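About Trelton

Trelton reads home warranty contracts for people who are about to sign one. We started after Mirjam De Graaf paid for a plan on her house in Burument, had a furnace claim turned down, and went back to see what she had bought. The contract ran to 63 pages. The part covering her furnace took up 2 of them, and most of that was exclusions.

We don't sell warranties, and we don't take referral fees from companies that do. Plenty of websites say the same and then rank the plans in an order that's hard to explain. Ask us how we get paid and we'll tell you: customers pay a flat fee for each contract we read.

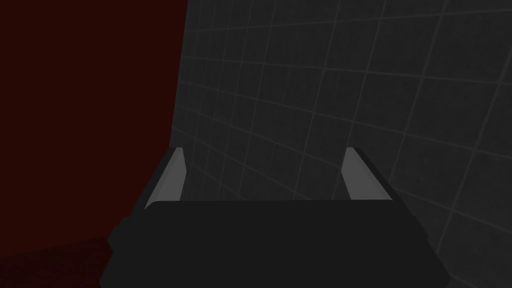

Words like "complete" and "total" on a brochure tell you very little. We look for the payout cap, the waiting period, and whatever the company means by "normal wear." A plan that promises to replace your air conditioner may stop paying at $3,000, and you should know that before August.

Sometimes we tell people to keep their money in a savings account. Sometimes a plan looks fair for an older house and we say so, though we'd still want to see how the company handles a claim. We can't promise that yours will be paid.

Our office is on Mathias Street, upstairs from the Triton building's parking entrance. Send us the full contract, including the parts marked "sample terms." If a salesperson won't give you a copy until you've paid, you probably don't need us to read it.

Page last reviewed 10 January 2025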